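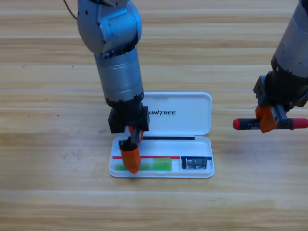
The Pencil Case, and Other Small Rooms: speaker notes

Talks > Spring programme > Household order > Notes

Kanini Tanui, for the Ultstead evening. Slot is 50 minutes including questions. Nyokabi Kirui is introducing me and has promised to be brief, so start the clock from when she sits down.

OPENING

Say good evening. Do not do the joke about the stapler.

I've been asked to talk about tidying and I'm going to talk about one pencil case. People came expecting wardrobes. Let them be disappointed early, they cheer up by the second section.

Why a pencil case: it is the first piece of storage most of us are given to run on our own. It has walls, a lid and a floor plan. At seven you are put in charge of it and at eight it contains a conker, two pen lids belonging to no pen, and crumbs. Most of us have gone on to run kitchens the same way.

Ask who still owns one. Wait. More hands than you'd think, and usually from people in good coats.

THE CASE ITSELF

White, rounded corners, folds open flat. UNITREE in capitals across the lid. 

Lid point: when a case opens out flat you get two trays, and one of them is a lie. The lid looks like storage. It's shallow and clean and it's right there, so things get put in it. Then you close the case and the things in it fall on the other things. I have done this with a sewing box, a picnic hamper and, for most of one November, a car boot.

Rule for lids: nothing lives there. (Someone will say they keep stickers in theirs. Concede stickers.)

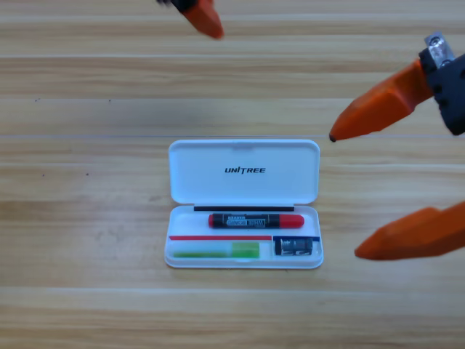
Ultstead, 2023-03-25

Notes from the run-through, to be folded in properly later.

Nyokabi says the section on lines is too long. She's right but it's my favourite, so I've cut the bit about car parks instead.

THE LINES

There's a red line across the tray, then it turns blue and carries on to the right. Ask the room what the colours mean. Somebody will say red is for important things. Somebody else will say blue is. Let them go at it for a minute.

My view is that a line in a box is a suggestion from a person who isn't there. You can obey it or you can put a marker pen wherever a marker pen fits, and the marker pen has views of its own. It is a long object. Long objects decide first, in pencil cases and in removal vans. Sofa, then boxes. Marker, then everything else.

Plundmont story here. The drawer dividers, ordered to the millimetre, beautiful, and then the rolling pin. Keep it under two minutes. Don't name the cousin.

ORDER OF PACKING

Read these out slowly, people write them down.

Longest thing first, along the longest wall.
Chunky things in a corner, fat end outwards.
Flat things last.
Rubber wherever it likes.
Try the lid before you admire it.

That last one gets a laugh, or it did at Yau. At Bravau it got a man asking about zips. 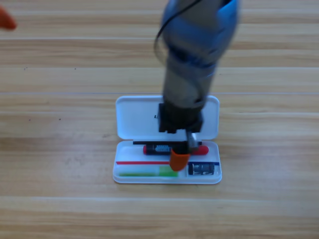
If the lid won't close, the usual response is to press harder. I'd like to speak against pressing harder. Something in there is lying across something else, and all pressing does is teach the hinge bad habits. Take the top item out, turn it round to face along the tray, have another go. Same with suitcases. Same with dishwashers, though I know several marriages where this cannot be raised.

Aside if time allows: the count from my own house. I went through every drawer last winter and found 713 pens, pencils, markers and things that had once been one of those. I'd have guessed sixty. I live alone. Skip this if Nyokabi is looking at her watch.

EMPTYING

Everyone wants to hear about putting things in. Taking them out is where the decisions get made, and it should be done on a proper table, a big pale wooden one for preference so you can see what you've got. Lay the sticks down flat. Glue stick on its side with the cap on. Now they're objects again and you can ask each one what it's for. 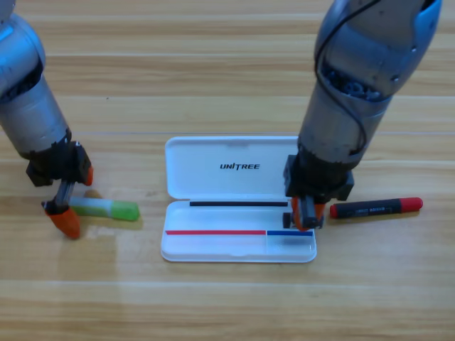
Glue sticks are the hard case. No household has ever finished one. They dry out in the cap, at which point they go back in the box, out of respect. Ask who has a dead glue stick at home. All the hands that weren't up before will go up now.

The test is to open it and use it on paper, there and then. If it drags, it goes. Don't give it a week. Highlighters likewise, and be firm with the pale ones.

QUESTIONS

Likely ones:
Tins or plastic? Either. Tins are noisier.
Should children have dividers? They'll use them as rulers.
Was it really 713? Yes.
Do I do lofts? No.

Chairs need stacking after, and the clicker goes back to Nyokabi, not in my bag again.

Recent talks
The Drawer by the Cooker
String: How Much Is Enough
Cupboards with Only One Door
Packing for Two Nights Away
Labels and Who They Are For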